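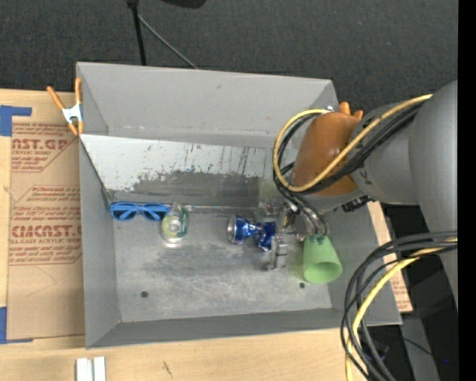 Grarkbridge, 25th January

Bin day! The sorting bench is finally up and I want to get everything down while it's fresh, so apologies for the handwriting in the paper version of this.

First, the gray metal bin is the right choice and I'm delighted with it. We went back and forth for weeks over the plastic tubs from Kukel, which are lighter and stack nicely, but the walls bow as soon as you lean on them and everything slides to the middle. The metal one stays put on the table. The sloping sides are a real help too, you can get a hand in at a low angle without barking your knuckles. It came to us well used and the floor is scuffed all over, with those cloudy smears that I first took for grease. I went at them with dish soap, then with the citrus stuff, and they're in the metal. Fine. They can stay.

The whitish panel is in, leaning along the far side. I love this panel. It's chipped and scratched along the top and has a big gray worn patch lower down, and it does exactly what I hoped: things come to rest against the bottom edge instead of wandering off to the back. I tried it flat first (useless, it rattled) and then bolt upright (fell over twice). A tilt is the way to go. I haven't fixed it down yet and would like to leave it that way for now, so please lift it out before you hose the bin and put it back the same way up.

Set for the morning was four things: the blue sunglasses, the clear bottle with the green and yellow-green on it, the crushed blue can and the light green cup. I put a lot of thought into this and I think it's a lovely little set. Notes on each:

Sunglasses. Bright blue frame, dark lenses. They belong in the "not recycling, somebody will want these" group, and I'd like something from that group in every set from now on. Real household loads are full of this kind of thing and we've been pretending they're all cans. Keep them away from the can if you can help it, blue next to blue gets confusing when you're scoring quickly from across the table.

Bottle. The one everybody squabbles over. Clear means our clear stream, but the color on the sides makes people hesitate, and when we ran the paper cards in May it went into three different piles. Good! That's why I want it. Proposal: we call it clear, color or no color, and write that on the card in big letters.

Can. Already crushed, nicely pinched in the middle. Crushed cans are much more interesting than whole ones. They don't roll, for a start, and they catch the light all over the place. Rosier's guide says to leave cans whole for sorting, but what comes out of real kitchens is squashed, so squashed it is. I'd like a tray of them in different states, from barely dented to pancake.

Cup. Light green outside, deeper green inside. Rolls if you so much as look at it. On its side is the honest way to place it, I think; stood up it looks like it's waiting for a drink.

The loose row works well for a first layout. Next step is heaps. I'd go to 6 objects, then add until the floor of the bin is covered, and I'm very keen to see how the cup behaves with things on top of it.

The two small holes in the floor near the front: leave them open. I had tape ready and then thought better of it, they'll be handy as drains when we get to rinsed items. Just check that the towel is underneath. The tabletop is light wood and I don't want rings on it. Carpet is under all of this as well, so nothing with dregs in it, please. I emptied a juice carton onto that carpet last year and I still know exactly where.

Stock check. The blue crate has 128 pieces in it, washed and dried. The Tokgöz boxes in the hallway are still sealed and should bring us to 720 if the packing list is right. I opened the flap on one and there are yogurt pots in there, loads of them, in colors we haven't got.

To do:
New cards, with the bottle rule on
2 spare panels, same width as this one, any condition
More cans, all sizes
Better label for the sunglasses group, "misc" isn't good enough
Felt under the bin corners, it squeals when you shift it

Yogurt pots next.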